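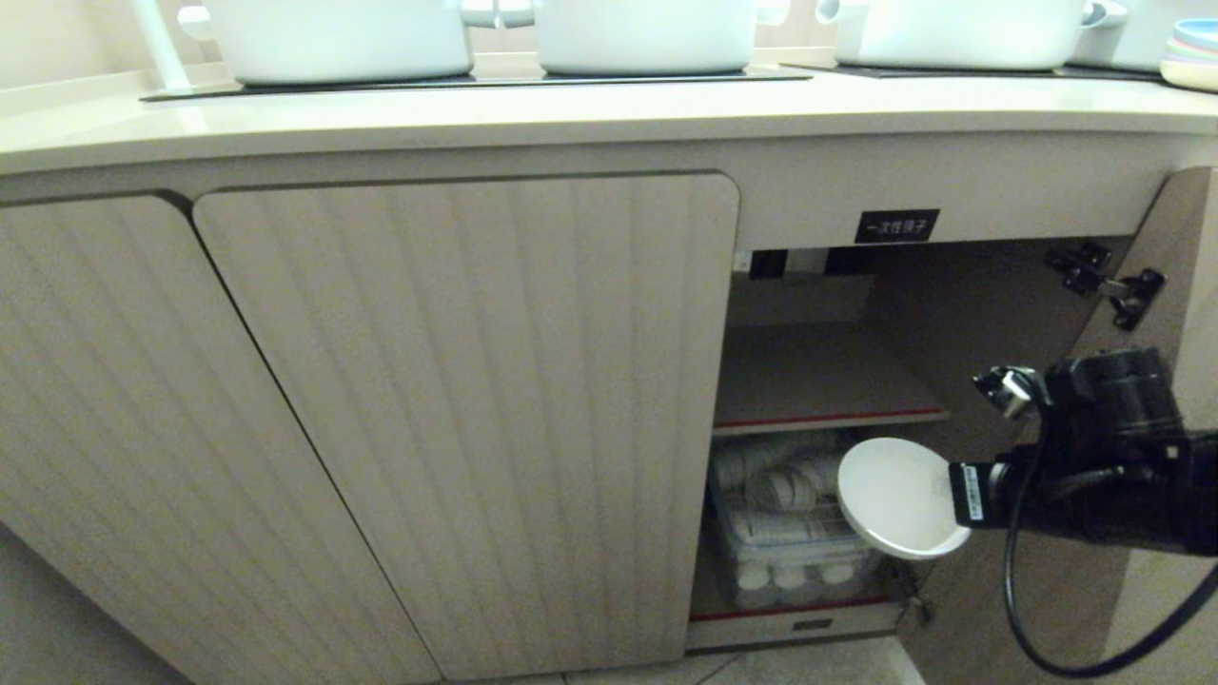
Labels on the doors or not?

khuong_21
We share one kitchen between 11 people and the lower cupboards all look the same from outside. My wish is to put a small label over each one, black with white letters. My flatmate finds it ugly. What do you think?

Beryl Parsons
Do it. On the rail over the door, never on the door itself. Grooved fronts hold a sticker badly, the corners lift after one month.

silia
I must disagree. Labels become wrong very quickly. Ours said "chopsticks" and inside were cups, lids, and one day my slippers. Use clear bins, then you open and you see.

Beryl Parsons
But Silia, you must first open the right door! With 6 doors this is a lot of bending.

khuong_21
For the small white things I would take a clear bin anyway, they fall over if they stand free on the shelf. So maybe both?

DeanNaylor
Both is fine. Keep the plates on the worktop, you need them every day.

silia
Plates next to the hob get greasy. I stay with my opinion, also about labels.

khuong_21
Thank you all. I have ordered the label tape, in black.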